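How to Check a Virtual Tour Quote Before You Sign It

By Devendra Maurya

Small hotels get pitched 360-degree tours all the time, and most of the quotes I'm asked to look over are padded. A tour can be worth paying for. I've also seen plenty that got opened by the owner's relatives and hardly anyone else. Work through these steps with the quote in front of you.

Step 1. Find out what a "scene" is

Vendors price by the scene, and the word is slippery. One quote I read last December, for a guesthouse called Stustley, listed 106 scenes for a building with 11 bedrooms. Ask for a floor plan with a dot wherever the camera will stand. If two dots are in the same small room, cross one off and see whether the salesperson can defend it.

Step 2. Separate shooting from hosting

The shoot is a one-time cost. Hosting goes on for as long as you let it, and it's often where the money is made. Totix and Narnier both get suggested to owners as platforms. Whichever name is on your quote, get answers to these in writing:

Who owns the original files?
Can the tour be moved to another host?
What happens to the link if a payment is late?

"Don't worry, we never delete anything" is not a contract term. Ask for the clause.

Step 3. Be suspicious of the booking numbers

You'll be shown a chart in which bookings rise after a tour goes live. Ask what else changed that season. New rates? A new listing photo? I have yet to be handed a chart that came with the answer. Hubert Schwaiger, who runs a lakeside inn, asked for 2 past clients he could call himself and got a brochure instead. He kept his money.

Step 4. Test a finished tour on an old phone

Use a cheap phone and a weak signal. Open one of the vendor's live tours and start counting. If the first room takes longer than 9 seconds, your guests will be gone. Then try to get from the front desk to a bedroom without using the menu, and go into the breakfast room and kitchen too if they're included.

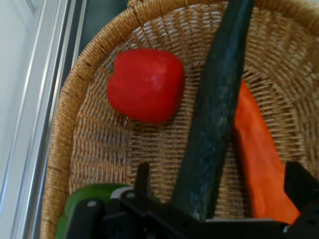

Step 5. Ask for a small first job

Offer to pay for the lobby and one bedroom. Put the link on your own site, leave everything else alone for a season, and read the visitor log yourself. A vendor who'll only sell you the whole building has told you enough to keep shopping.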